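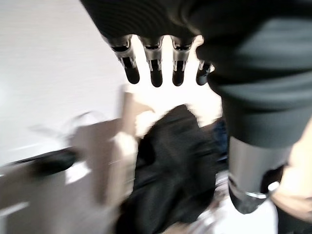

I spent most of August thinking about laundry, and I wasn't even doing any. I was at Tandov, the lab where a small team is teaching a robot called Ziron to deal with clothes, and I can tell you that a black piece of clothing is a much harder problem than a chess game.

Cloth has no fixed shape, you see. A mug looks like a mug from any side, but a crumpled shirt looks like a thousand different things, and a black one hides its own folds. The team's older method, Sillum, tried to work out the whole shape of the garment before the hand moved at all. It was slow, and it fell apart the moment anything slipped.

The new one is called Işık (Turkish for "light," and yes, I had to ask). It watches through a small camera down by the hand, and it keeps watching while the arm is moving. Most of what that camera gets is a mess! Streaks, glare, fingers smeared across everything. Older systems threw those pictures away and waited for a clean one. Işık learns from them. The direction of a smear says something about how fast the hand is going, and a few sharp edges on a finger joint can be enough to say where the hand is.

They trained it on 2,271 grasps, all guided by people, and then ran 200 test pickups with clothes it had never met. Sillum managed 70 of them. Işık managed more than twice that, and it got going on each one in 4 seconds, which felt pretty quick to me after a morning of watching the old one think.

It still has bad days. Anything with a hood confuses it, and socks get picked up in pairs whether they match or not (mine too, so I can't complain). Folding is a whole other project, and the team got a bit quiet when I brought it up. For now they want to try thinner fabrics, starting with a pile of silk scarves that was sitting by the door when I left.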